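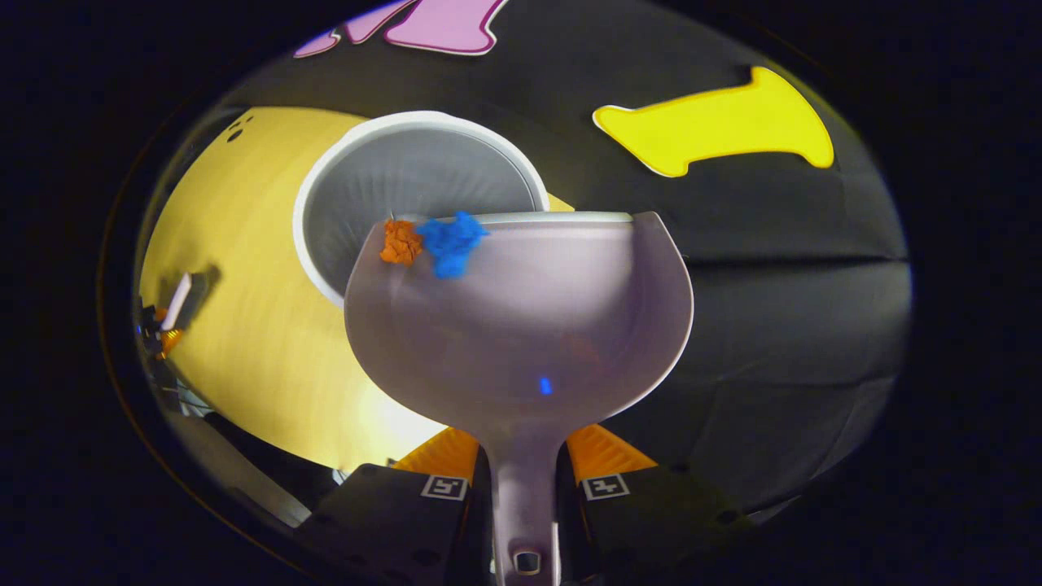 *Fig. 9. Hand-held gripper closed on the scoop handle, markers on both fingers in view.*

## Recording a scooping demonstration

Do the Hillance calibration before the first recording on Thursday, and again if a finger has been changed.

1. Set the white bowl and the scoop within easy reach. Keep more than 30 cm of clear space above them.
2. Press the side button on the Hukeron grip and wait for the tone.
3. Close the fingers on the scoop handle, one on each side. The ridged pads should press flat against it.
4. Move the scoop at a slow, even pace. Do not twist your wrist to save a bad pickup – stop and start over.
5. Tip the pieces out, set the scoop down, and open the fingers fully.
6. Press the button again to end the recording.

**Note:** Both finger markers must stay visible from start to finish. Gallardo drops any recording in which a marker is hidden for longer than 40 frames.

**Caution:** Do not squeeze past the stop. The pads can tear, and the opening width will read wrong until they are replaced.

Save the recordings to the Pestevholm folder. A full set is 74.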